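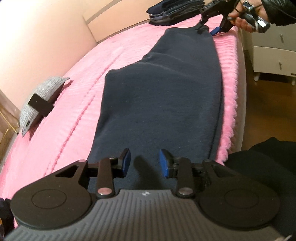
図1 ズボン折り畳み作業、ベッド上、グリッパー2台使用

Babitaさん、皆さん

Canpolatです。爪の閉じ残りの件、こちらでも再現しました。引用の下に書きます。

2月1日 Babita Bisht wrote:
> Sossteadの折り畳み作業で、右手側グリッパーの開度の値が
> 途中から戻らなくなります。爪は目で見て閉じているのに、
> 記録上は開度83のまま最後まで動きません。
> エラーは出ず、収録も正常終了の扱いになります。
> 電源を入れ直すと直りますが、しばらくするとまた出ます。
> 左手側では一度も見ていません。
> 同じ症状の方はいますか。

右手側だけという点も同じです。当方の記録では、開始から900秒までは値が正常に追従し、その後83で固定されました。収録番号は1232です。

Nowickiさんに分解してもらったところ、エンコーダのコネクタが半分抜けかけていました。ハンドルを握り直すたびにケーブルが引かれる配線になっています。左手側は逆の面から出ているので引かれません。

困るのは、通信が切れたときにドライバが最後の値を出し続けることです。Clellikの旧版では欠損として記録されていましたが、Nevskaに移行したときにこの処理が落ちたようです。学習側から見ると、布をつかんでいないのに持ち上がったデータになります。濃色のズボンは画像で爪先と布の境が見分けにくく、目視の検査でも見逃していました。

当面の対応は次のとおりです。

・右手側のケーブルをハンドル根元で固定し、たるみを残す
・収録の前後に爪を全開、全閉して値を確認する
・開度が2秒以上まったく変化しない区間は除外候補にする

三つ目は、つかんだまま止めている区間も拾ってしまいます。自動では削除せず、映像と突き合わせてください。

8月以降の収録分はMakoriさんが確認中です。Kariukiの機体は配線が違うので対象外と見ていますが、まだ開けて確かめてはいません。Kaewklaさん、時間のあるときに1台見てもらえますか。

ドライバの修正版は手元で試験中です。切断時に欠損値を返し、警告音を鳴らすようにしました。動作が確認でき次第、このリストに流します。

Kaan Canpolat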